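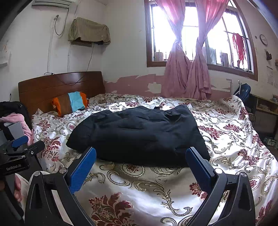
Foradwood flat, the back bedroom — clear-out pics

Quick page before I forget which room was which. Sowmya D'Souza decides what goes to the Stisum place and what gets given away. Only the bedroom up so far, the kitchen ones are still on Nithin's phone.

The bed. Satiny cover, cream with the big red flowers and paisley, all rumpled. Sowmya wants it kept, no arguments. Needs a wash first, cold, and somewhere to dry it flat.

Black padded thing in the middle of the bed, jacket I think?? Venkatesh says his, Sudheer says his. Whoever tries it on first gets it. Going in the winter bag either way, wont be needed til February.

Pink and white bit at the side — blanket or pants, havent unfolded it. Soft stuff pile for now.

Striped pillow, the orange and brown and blue one. Stays with the bed.

Headboard. Dark reddish brown, curved top, goes wherever the bed goes. Aksel Juhl has measured the stairs at Stisum and thinks it will go up on its side. Take the cord off the top before anybody lifts it please.

Black bag by the headboard, pink fuzzy cloth over it. Check the pockets!! Then it can carry shoes.

AC up on the wall, not ours, belongs to the flat. Same with the pipe. Dont unscrew anything.

Van is 900 for the half day, up to 11 boxes on top of the furniture. Boxes are at Naidu, ask at the counter, tape is extra. Label them on the side and not the lid, last time was a mess.

Kitchen and hall pics when Nithin sends them.

Updated 8 June 2025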